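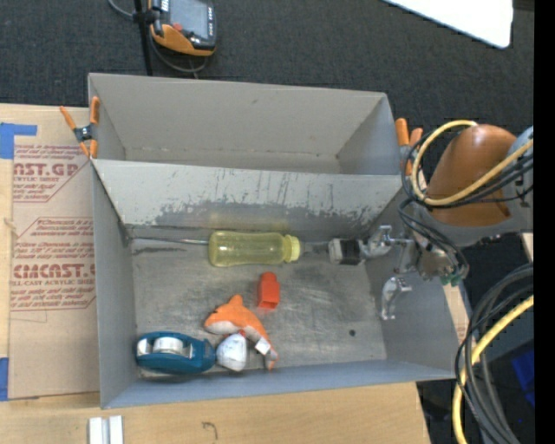
Lavoie opened its Norkden lab to visitors on a Thursday in March, and the bin-picking cell drew most of the questions. The task is clearing mixed objects from one side of a divided sheet-metal bin into the other. Isabelle Lemieux, who runs the cell, chooses items that fail in different ways. The translucent yellow bottle, lying against the scratched divider with its cap toward the tool, gives depth sensors trouble. The plush fish deforms under load, and the tape dispenser has its weight in the wrong place for a grasp at the end.

The planner, Rotero, was written at the company's Norkilbridge office. It scores 900 candidate grasps per cycle, discards any that would bring the wrist into the bin wall, and runs the best one left. A cycle takes around 11 seconds, and Lemieux attributes 2 of those to planning. Arm speed was held to 70 percent for the visit.

Questions from the floor were mainly about suction. Lemieux said a cup is planned for the next revision.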